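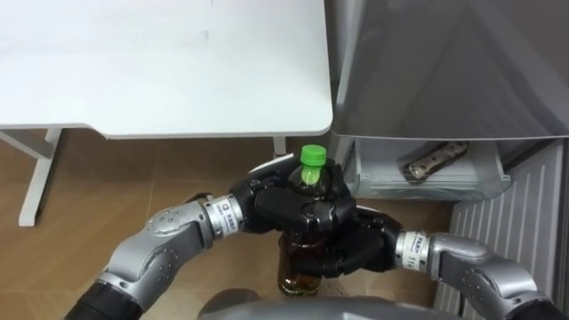
The Jerell upper-body package, with hands

I'm Florence Zacharias and I put together most of the humanoid orders that leave our shop, so I'm the one who gets the "what will it really cost me" emails. I love those emails! Send more of them. The robot is the easy part of the budget. People get the arms approved, do a little dance, and then find out they forgot the hands, the spare fingers and somewhere to plug it all in.

Every package comes with two arms, two multi-fingered hands, the cable set and 3 days of setup help from Svetozár Jelínek (he's patient, you'll like him).

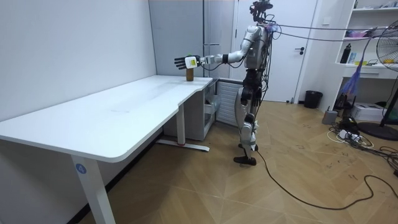

VEVVILLE, September

We've changed what goes in the box this month. The spare finger kit used to be an add-on and now it's standard, because almost everyone came back for one anyway. It has 68 parts, most of them tiny, so open it over a tray - please. The hand covers are still extra.

Now, floor space. Plan for the robot, the desk it works at and a clear lane for the cables, which want to wander all over the place if you let them. I tell people to measure the room and then measure it again with the door open. Legs or no legs is a separate question, and if your work is all at one table you may be happy with our fixed stand.

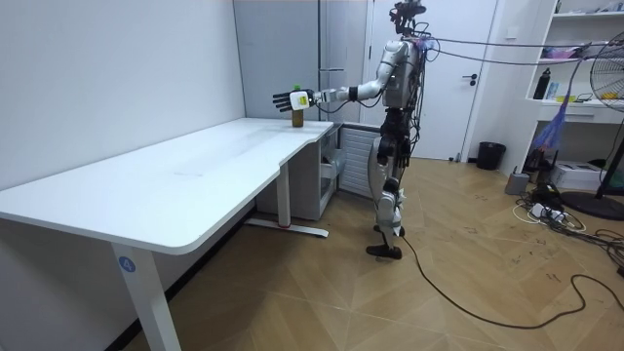
Bottles are a good first job to budget for, by the way. They're cheap, they come in plenty of shapes, and you'll learn fast whether you need one hand or two for what you have in mind. Put a line in your budget for groceries (I mean it) and another for cleaning up spills.

Shipping is by crate. The full crate weighs 198 pounds, so book a dock or a lift gate, and tell us about stairs before we quote you.
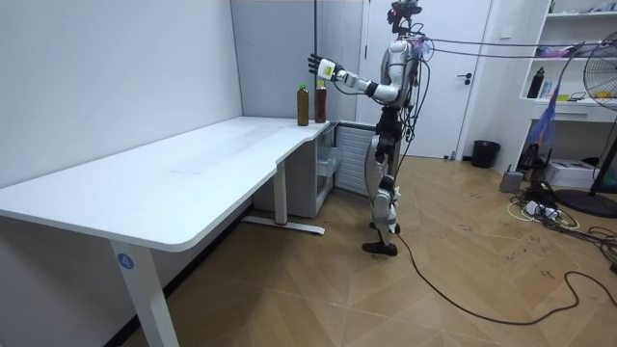

Lead time depends on the hands more than anything else. Nasrallah builds those for us in batches, and if you miss one you wait for the next. Chantal Dhillon keeps the list and can hold a spot for you while your purchase order goes through. Training hours come in blocks, and we've delivered more than 150 of them, mostly on site.

Quotes asked for before noon on Friday go out the same day.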